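Grurnthorpe Boards > Learning From Demos > Sim kitchen: how many demos before I quit?

gedura_dan
Posted Jan 27, 2026
I'm at 400 teleop demos of the chopping cleanup task in the sim kitchen and the policy still treats the knife like a rumor. Success rate in eval is 3 percent. My plan is to push to 500 and hope. Talk me out of it or don't.

nernmont
Another hundred of the same demo buys you a policy that's more sure of itself while missing. How varied are your starts?

gedura_dan
Board moves a few inches. Dish moves a bit. The arm always starts in the same spot, I'm not made of time. 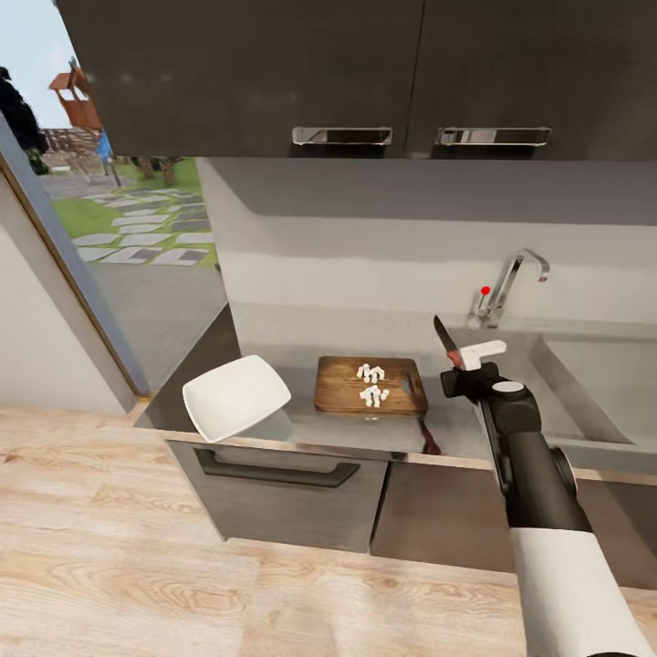
jaidee
Your grasps are where I'd look first. Every operator has a favorite way to pick things up and the policy inherits it, bad manners included. With the white handle out to the right and the blade angled up to the left like that, you've got one grasp out of the dozens the gripper could end up in. If all your demos look like this one, a knife lying the other way around is a brand new object as far as the model is concerned.

nernmont
Disagree, a bit. One consistent grasp is easier to learn than five sloppy ones. I'd vary the objects and keep the grasp boring.

jaidee
Boring is fine until the spawn randomizer flips the knife. Ask me about September.

nernmont
I was there in September. You had the wrist camera mounted upside down.

jaidee
For part of September.

fletcher_n
Drop the demos where you fumbled and regrasped, or label them. Kamonchanok Wiriya on our team went through our set by hand and the pile of "successes" got a lot smaller. Training got better the same week.

nernmont
Keep the regrasps! That's the only recovery data he has.

gedura_dan
So: more grasps, fewer grasps, delete the fumbles, keep the fumbles. Great. I'm going to record fifty with the knife flipped and hold them out for eval first, then fight with you all about the rest.

- Fletcher Ngata's cleanup script, if anyone has the link, please post it.

fletcher_n
It's a spreadsheet. I'll send it tonight.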